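Bunside Shared Studio — Members' Meeting
Minutes, February

Present: nine members, plus two on the phone from Kivville
Started: 6:40 p.m., once the extra chairs came up from the basement

1. Last minutes
Approved with one fix. The new lamp went to the back room, and the old one is still by the sink.

2. Money
The bake sale and the print table together brought in $893, our best winter yet, and there was a cheer for it. After paper, ink and the Dalen shelving bill we have enough to do the front room properly. Agreed to set aside $100 for hooks, felt pads and drawer liners. Anything left over goes to the spring open house.

3. Front room
A long and very happy item. Everyone who has worked at the pine table since the walls were painted pink loves it, knots and all. Two people said they get more done there in a morning than they used to in a whole day at the old counter. The grain is going to be left bare. A proposal to cover the table with a cloth got no support at all!

The globe stays. There was some talk of moving it to the window ledge, but most members like looking up at Africa while they think, and the orange and black goes beautifully with the walls. Agreed.

Mugs came next. The shelf by the sink is full, and the kitchen list shows 99 cups, mugs and glasses for a group our size. Members will take home any they don't use by the end of the month. The face mug is exempt. It was voted a permanent resident of the front room, with one abstention.

4. Table habits
Agreed to try the following until the open house:
Pens and pencils live in the wire mesh holder. Dried-out ones go in the trash, not back in the holder.
Drinks go on a coaster. Gatine is sending us a box of cork seconds, so there will be plenty.
Cans and bottles leave with whoever brought them.
Cords run toward the wall if they can reach.
Big paper jobs may clear the whole table, but please put the globe back after.

There was a good exchange on whether a clear table or a lively one is better for drawing. No vote was taken. The feeling in the room was that a few nice things to look at help more than they hurt — one member now starts each session by sketching whatever is nearest.

5. Open house
Set for April. Front room to be the welcome room, with tea, the print rack and a drawing corner for kids. Kivville will lend 2 easels. Posters to be screen printed here, in dark blue if the ink holds out.

6. Front room table

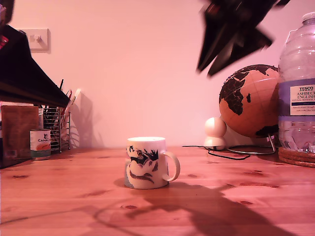
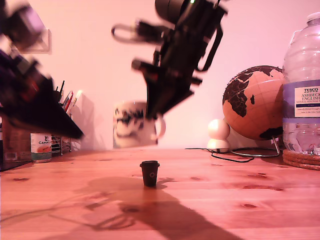

A reply came in from Kivville after the draft went out, asking that the coaster rule cover water bottles too, "they leave rings just as fast as a mug does," and offering to bring a second pen holder in April. Both added to the list for next time.

Closed at 8:15 p.m. Next meeting in March, same room.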